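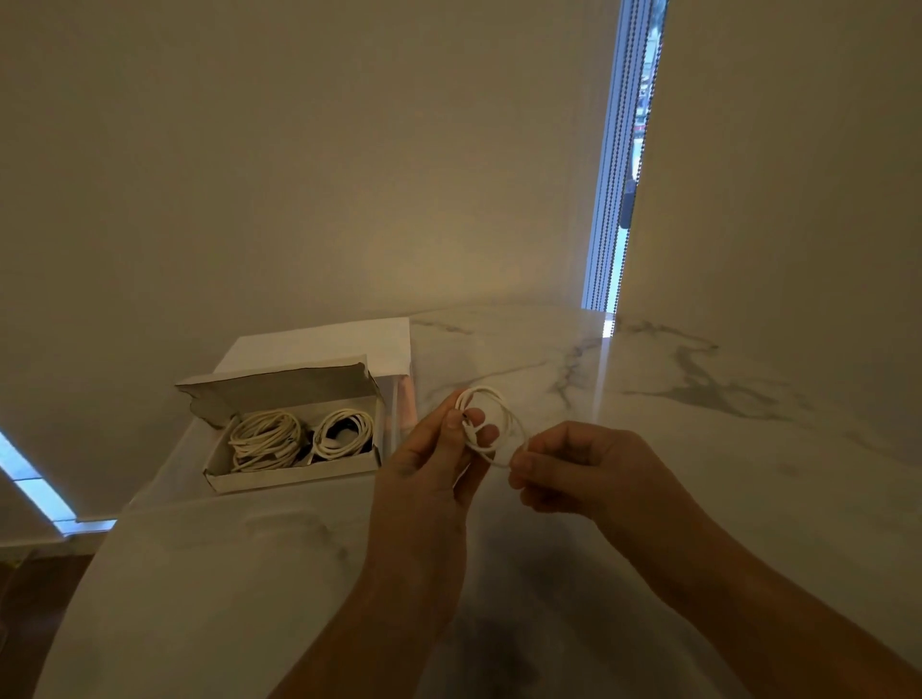 Rillham Library will take in unwanted household cables, chargers and cords from July 31, 2025, through the end of October, and will give the usable ones away free to anyone who asks. The program is called the Rillham Cable Shelf. Residents can bring in anything that once plugged into a phone, computer, television, printer or speaker, whether or not they still know what it belonged to. A cardboard box of coiled cables, white with a dark one lying underneath, is a common thing to find in a home, and a box like that can be handed over the desk as it is. Each cable will be taken out, wound into a loop small enough to hold in one hand, tested and labeled.

The program is run by the library together with Frimpong Electric, a repair shop on Hallus Street, and Astik Recycling, which handles small electronics for the county. The library provides the space and the staff hours. Frimpong Electric is lending the testing equipment and has trained library staff to use it. Astik Recycling will collect whatever fails.

The goal is 2000 cables by closing day. A trial at the Hallus branch this spring filled 20 boxes before the library had put up a single poster, and staff there were still sorting when the trial ended. Phone charging cords made up the largest share, followed by network cables and the short cords that come packed with printers. Most of the cords tested in the trial worked.

"People told us they kept cables for years in case they needed one, and then bought a new one because they couldn't find the right one in the drawer," the library said in a statement. "We would like the right one to be on a shelf where somebody can find it."

How to drop off

Cables can be left at the front desk of the main library or the Hallus branch during regular open hours. No library card is needed. There is a limit of 2 boxes per household per visit, and boxes should be light enough for one person to lift. Please coil each cable loosely and keep it separate from the others if you can. A twist of paper or a bit of string is fine for holding a coil together. Tape is not, as it leaves glue on the cord and has to be cleaned off by hand. Tight knots and sharp bends can break the wires inside, and many of the cords that failed in the trial had been wrapped hard around a plug.

If you know what a cable was for, write it on a scrap of paper and tuck it into the loop. Old manuals and product envelopes are not needed.

The library cannot accept loose batteries, power strips, extension cords, holiday lights or anything with bare wire showing. These items can go directly to the Astik Recycling yard, which takes them from residents at no charge.

How to pick up

Tested cables will hang on labeled pegs beside the public computers, sorted by the shape of the connector. Visitors may take what they need and keep it. Staff ask that people take one of each kind so the pegs stay stocked — schools and community groups that need more can fill out a request form at the desk. Anyone unsure about a connector is welcome to bring in the device and try the fit before leaving.

Cables that do not work will be stored in a bin in the back hallway and picked up by Astik Recycling, where the copper and the plastic covering are separated. The boxes will be flattened and recycled as well, unless the owner would like to take them home again.

Sorting evenings

The library will also hold evening sessions in the main reading room for people who would like help with a box before giving it up. Tables will be set out with labels, string and a chart of common connectors. Participants can sort their own cables, keep the ones they still use and leave the rest. The sessions are free, and children are welcome with an adult. Dates are posted at both desks.

The Cable Shelf is paid for by a grant of $2000 from the Frimpong Electric community fund, which covers pegboard, labels and printed signs. The library will decide after the October closing whether to make the shelf permanent.

Questions about the program can be brought to the front desk at either location.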